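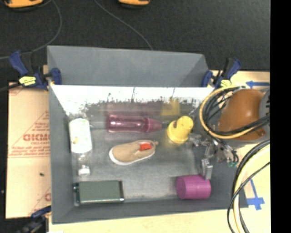

Bin picking at the Gratadby bench: gripper, gray bin, seven objects.

Collecting grasp examples for a bin-picking model
Updated 12/09/2021

You have an arm, a gripper and a learning system that knows nothing. Your job is to feed it examples until it knows slightly more than nothing. We have been doing this on the Stultitz project since spring, and these are the steps we settled on.

1. Clamp the bin. Do the back corners first. A bin that creeps across the table over a long session will teach the model that the world drifts to the left, and it will believe you.

2. Mark the table. Blue tape does the job. Put down arrows and crosses you can still read when you are tired, and don't peel them up until the whole set is done.

3. Choose awkward objects. A shoe, a clear bottle, a flat case, something cylindrical that will roll the moment you look away. Clear plastic is worth the grief — a white cap against a gray floor is hard enough for a person to pick out. Boxes are fine for a demo and useless for much else.

4. Dump, don't arrange. People tidy without meaning to. If everything is lying parallel, tip it out and start over.

5. Check the light. Shiny walls throw glare, and bright objects leave colored smudges on them. Keep some of that in, but move the lamp every 100 attempts so the model doesn't fall in love with one particular smudge.

6. Run the attempt and log it. We use Tomar, which writes one line per grasp: object, result, note. Log the failures too. A set made only of successes is a brochure.

7. Reshuffle after every 2 grasps. Swap in new objects after every 200.

8. Look at the cables before each run. Leave enough slack for the arm's full reach, then watch one slow pass with your hand near the stop button.

How many do you need? Our first model got 900 attempts and was still terrible at shoes. The second got the same number with more shoes in it and became terrible at bottles. We now keep a tally by object type.

Back up the log before you go home. Prullano, our storage machine, copies it overnight, provided somebody has left it switched on.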